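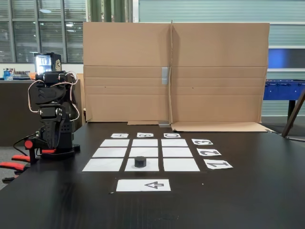
Nine squares of white paper, three by three, on a dark tabletop.

Paper mill open day, Kinduncombe
Tuesday, October 17, 2023

I've been wanting to get to the Gamard mill open day for years and something always came up (a wedding, a flat battery, the year I got the month wrong and drove out there in June to a locked gate). This time I took the day off work, packed a thermos and was on the road before the school traffic. It's 258 kilometres from my place to Kinduncombe, mostly good highway apart from the last stretch past the silos, where the roadworks have been going so long they've got weeds growing on them.

Parking was in the paddock across the road. Wear proper shoes! I saw a lady in white sandals and felt for her all day.

They take you through in groups of 22, and you get a pair of earplugs and a hi-vis vest that has clearly lived a life. Our guide had worked there since leaving school and knew every valve in the place. We started at the pulpers, basically giant blenders, where bales of cotton offcuts and old office paper go round and round until they look like porridge. The smell surprised me. I'd expected rotten eggs, but it was more like wet cardboard and warm laundry, and I quite liked it by the end.

Then the paper machine itself, a Poltano from before my mum was born, painted the green of old hospital corridors. The porridge goes in one end so watery you'd swear nothing could come of it, gets shaken out across a moving mesh, squeezed between felts, and goes snaking over the steam drums until there's a proper sheet winding up at the far end. I stood there far too long and got left behind by my group. The heat off those drums is something else, so don't wear a jumper under the vest like I did.

My favourite part was the finishing room, where it's quiet enough to talk again. Some of the heavier stock is still checked by hand, and the women doing it fan the sheets out and flick through them faster than I can shuffle cards. They wrap it in reams of 500, and there was a seconds table where you could buy the ones with a bent corner or a bit of fluff in them. I came home with a heavy cream (400 gsm, practically timber) and two reams of a soft grey that I have no use for whatsoever.

After lunch there was a have-a-go session in the old canteen, making your own sheet with a mould and deckle. Mine came out thick at one end and see-through at the other. The trick is a quick level lift and a tiny shake both ways, and you only get a second or so before the water's gone and you're stuck with what you've got. The kid next to me nailed it first go, of course.

Lunch was a sausage sizzle out the back, plus a coffee van called Restrepo that had a queue right down to the loading dock. Worth the wait, and the lemon slice was enormous.

A few bits if you're thinking of going: book the morning tour if you can, as one section of the machine was shut down for cleaning in the afternoon. There are stairs, lots of them, with open metal treads, and prams have to stay at the gate. The shop takes cards now. The toilets are near the canteen, not where the map says.

I drove home with the windows down and the reams belted into the back seat, and stopped for petrol and a pie on the way.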